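February, evening

Finished the move out of the Cabral apartment, or finished enough of it that I could hand over the keys. The walk-through took twenty minutes. The woman from the office wrote down the scratch on the bathroom door and the missing shelf clip in the fridge, and said I would hear about the deposit by mail. I had photographed the scratch the day I moved in and told her so. She wrote that down too.

The new place is smaller, and the rent is 280 less a month. Bus 13 stops at the corner and goes straight to Bitbridge, so I can stop paying for parking at work. The kitchen window faces a wall. The bedroom gets the morning sun, which I had not noticed when I came to see it in the afternoon.

Water was off until four. I went down to the hardware store on Ullitz Street for a shower curtain and picture hooks and came back with the curtain only. Ate a cheese sandwich standing up. The upstairs neighbor plays the radio but turns it down at nine.

I am still angry with myself about the movers. They quoted one price on the phone and asked for 241 more at the door because of the stairs, and I paid it without a word. I was tired and wanted them gone.

Did the papers last, down on the floor next to the desk.

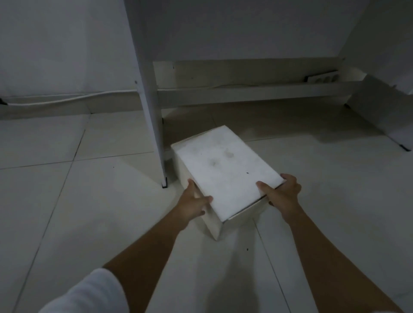
Aldana wrote back tonight that I should ask for the stairs money anyway, in writing, and give them a week to answer. She says the extra charge has to be on the estimate and that her cousin got his back that way. I looked at the estimate again and it says nothing about stairs.

Will write to them tomorrow before work. Also need light bulbs, and the hooks.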